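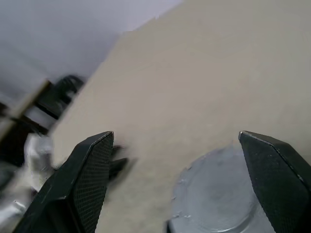

Two black fingers, textured grip pad on the inside of the left one.

Questions I get about the Lins newcomer drop-in

Hi, I'm Thaís Batista, and I answer the inbox at Lins. Updated 9/27/24.

Do I need papers to come in?
Nope! We don't ask about status at the door and we don't write it down. Come as you are (kids too).

Are you lawyers?
I'm not, and I can't tell you which form to file. We do have two accredited representatives who can, and they see people by appointment. If your case is already in court, bring every notice you've gotten, even the ones that look like junk mail.

What does it cost?
The first talk is free. After that it's a flat $330 for a full application packet, and you can split it into three payments. Government filing fees are separate and I don't control those, sorry!

I moved. Does that matter?
Yes, please tell the immigration agency and the court. They're separate offices and each one has its own change of address form, so one doesn't cover the other.

Can my cousin interpret for me?
At the drop-in, sure. For appointments I'd much sooner book you one of ours – just tell me the language when you write.

Someone at a tax shop offered to do my green card. Is that okay?
Ask to see their accreditation first. A notary here isn't a lawyer, whatever the sign says.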